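Review: the Kaltmont hand-held gripper pair from Werkura, after a season of folding

I put off writing this one up for a good while, mostly because I wanted to have used the things properly before I said anything, and partly because the first fortnight left me a bit cross and I thought it would be unfair to the makers to publish in that mood. I've softened a lot. The Kaltmont set is a nice piece of work with a couple of irritating habits, and if you teach robots by demonstration on a small budget I think you ought to at least look at it before you spend more.

For those who haven't come across it, Werkura sells the Kaltmont as a pair of hand-held parallel grippers with a camera mount on each, plus a licence for their recording software, which is called Ashworth. You hold one in each hand, do a job with them the way you'd like a robot to do it, and come away with recordings you can train on. The price when I ordered was £622 for the pair, delivered, with the software included for 12 months. After that you pay for Ashworth by the year or export everything and use your own tools. I paid for mine out of my own pocket and Werkura hasn't seen this before it went up.

I'll say at the outset that I review these things from a laundry point of view. Cloth is what I work on and cloth is what I care about, so if you mean to pick up bolts or stack mugs, read all this with a pinch of salt. My comparison throughout is the Grilemton starter set, which I used all of last year and was quite fond of until one of the triggers went.

Getting started

It arrived in one rather large box, well packed, with the two grippers in cut-out foam and the cables in a separate bag. The printed guide is short and perfectly readable. Charging took most of an evening, and I had my first recording before bed, which I'd never have managed with the Grilemton. Ashworth found both grippers straight away and asked me to open and close each one a few times so it could learn the range of the jaws. It does this at the start of every session, and although I grumbled at first I've come to think it's sensible, as I had trouble before with widths that drifted over a long afternoon.

The part that made me cross was the pairing. If you let one gripper go to sleep while you're moving things about, Ashworth drops it and you have to restart the session with both. There's a setting to lengthen the sleep timer, tucked away under the battery page (of all places!), and I'd urge anybody who buys the set to change it on the first day. I lost two good recordings before I found it.

In the hand

They're wide, and there's no getting round that. The grip suits my hands well enough but a friend with smaller ones had to shuffle her fingers forward to reach the trigger, and she was tired well before I was. Werkura does sell a smaller handle as an extra. I haven't tried it, so I can't tell you whether it solves the problem or only moves it.

The weight, on the other hand, is nicely judged. I can do an hour at a stretch, have a cup of tea, and do another. The trigger has a long, even pull with no sudden bite at the end, and that matters more with clothes than with almost anything else, because you so often want to hold a single layer without dragging up whatever is lying underneath it.

On the bed, with real washing

I do nearly all my recording in ordinary bedrooms, on ordinary beds, with whatever is in the basket. A nice flat table gives you tidy data and then your model falls to pieces the first time it meets a checked sheet. Busy prints are worth seeking out as well. A plain shirt is easy to follow by eye, but I wanted plenty of lettering running every which way, and checks underneath it, to find out how well the recordings held up when I came to label the hems and seams.

They held up well. The view takes in both jaws and a generous amount of the room, so you can see what the other hand is up to even when it has wandered off to the side. Lines do bend towards the edges, as they will with a wide lens, and bright windows go white, so I'd draw the curtains if you mind about that. I don't, much.
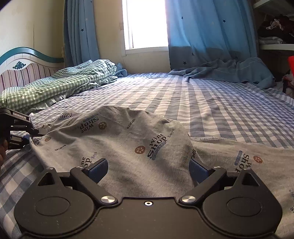

The pads

I've given these their own heading as they're the best thing about the set. They're blue, fairly broad, and they grip a T-shirt hem the way a thumb and finger would, without leaving a mark that I could find afterwards. The Grilemton pads were narrower and I was forever chasing a corner that had slipped out sideways. With these I get hold of a sleeve at the first go far more often, and a folded edge stays folded while I carry it across.

They do pick up fluff. I wipe mine with a damp cloth at the end of the day and that seems to be enough, though a towel session needs a wipe halfway through as well. Replacement pads come in packs and swapping them is a simple job once you've done it the first time. Towels and jumpers are easy, T-shirts are a pleasure, and thin silky things are still a nuisance. I tried a lining fabric in April and gave up on it, and I've yet to meet a gripper at this price that would have done better.

The software after a few months

Ashworth is plain to look at and I like it for that. Recordings are listed by session, you can trim the ends, add a note and throw away the bad ones, and the export gives you sensible folders. What I miss is any way of tagging several recordings at once. When you've done a whole basket of shirts it's a dull half hour of clicking, and I did write to ask about it. The reply was friendly and prompt and promised nothing.

Battery life is fair. I get through a morning on one charge if I switch off for breaks, and the grippers can be plugged in while you copy files across, so the afternoon is usually covered too.

Who I'd recommend it to

Anyone working on clothes, bedding or soft things generally, who wants two hands recorded together and doesn't have a workshop to do it in. I'd be slower to suggest it for people with small hands, at least until you've had a chance to hold one, and if you already own a Grilemton set in good order I'd keep it going until the pads annoy you.

Four stars out of five from me. I'd happily add the last one if they sorted out the sleeping and let me tag a batch in one go, and I'll come back and update this when I've worn through my first set of pads - at the rate I'm getting through washing, that may be sooner than I'd planned.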